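Putting this in one thread so I don't repeat it in ten replies. It is the story so far of the two-arm bottle sorter we build in the shared workshop. We call it Fulla. Long thread, sorry, tea is recommended.

The idea is simple to say. Empty bottles lie on a table, two arms pick them up and put them in a bin. A child of four does this well. We have worked on it since last May and we do it less well than the child.

"We" is me and Phong Triệu. Phong does the electrical side and all the metal. I do the software and the printed parts. The workshop gave us the corner next to the drill press, and we share the power strip with a man who restores radios.

First, the arms. They are a kit, but after so many changes I am not sure the word is still right. The first shoulders had too much play. You could push the wrist with one finger and it moved almost a centimeter. Phong took both shoulders apart and put in better bearings, and now the play is small enough that I stopped measuring it.

Second, the cables. If I could send one message to myself at the beginning, it would be this one: plan the cables before you plan anything else. For months we lost more evenings to cables than to code.

The old cables were too short at the wrist. The arm turned, the cable pulled, the connector came half out, and then the motor gave strange readings. I looked for the bug in my program for five evenings. There was no bug in my program (there were other bugs, but not that one).

So now we use long purple ones with a lot of slack, held with small clips on the forearm. Purple because the shop had purple. The loops look too big when you see them the first time, but a gripper must turn freely and the cable must not notice.

The clips are my design, version 40 or near to that. The early ones held the cable so tight that it could not slide. Then I made them loose and they fell off. The present ones snap on and let the cable move a little. I can share the file if somebody wants it.

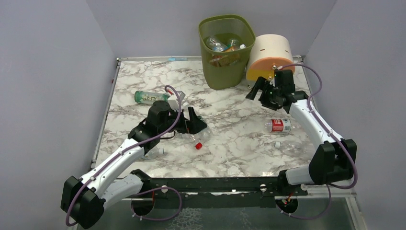
Now the difficult part, which is that bottles are terrible objects. I chose them because I thought a bottle is a cylinder, and a cylinder is easy. A crushed bottle is no cylinder. Each one has its own shape, and the good place to hold it is different every time.

Also clear plastic is hard for the camera. The program sees the cap and the label very well, and between them it sees the table. With a marble pattern under it, this is worse. Several of you wrote that I should use a plain dark mat. You are right, and I am stubborn. I want it to work on a table that looks like a table in a kitchen.

What helped most: we look for the cap first. A cap is small, solid and mostly of one color. When the program has the cap, it guesses the direction of the body from there. Then the gripper goes for the middle of the bottle and closes slowly. White caps are harder than red ones on this surface, as you can imagine.

The gripper must close slowly for another reason. If one finger touches first, the bottle rolls away. Yi-chun Peng, who teaches the evening class here, watched us for two minutes and said to bring the open fingers lower before closing. We did it the same night and the rolling became much less. I was a bit ashamed that I did not see it alone.

About the bin. It should be easy, it has a wide opening. But when it is nearly full, the bottles stand up over the rim, and the next one lands on top and slides down again to the table. At the moment the program does not know what "full" means. It will try to put a bottle in a full bin until somebody stops it.

Sharing the work between two arms: we began with a very polite rule. Only one arm could be over the middle of the table, and the other had to wait. It was safe and so slow that people walked away from our demo. Now each arm has its own half and there is a narrow strip in the middle where they must ask. They still touch sometimes. We have a speed limit, so it is only a small knock and no drama.

Somebody asked about money. I don't have a clean sum, we bought things in many small orders and Phong had a lot in his drawers. The motors were the big part. The table surface was an offcut.

Somebody else asked how many tries we did. I keep a log, and we passed 700 grasps last week. I will not give a success rate yet. Every time I write one down, we change a finger and it is not true anymore.

Things we do next, in no special order. New finger pads, softer — the hard ones slip on wet plastic. A check for the full bin. A better stop button, because the present one is behind the elbow and you must reach around the arm to press it. I know. It is first on Phong's list and he reminds me.

If you have experience with seeing clear plastic under workshop lights, please write to me. I tried to turn off the lamp over the drill press and the glare was better, but then the radio man could not see his radios.

Next post when the new pads are printed. The first pair is on the printer now and one corner is already lifting from the bed, so maybe not tomorrow.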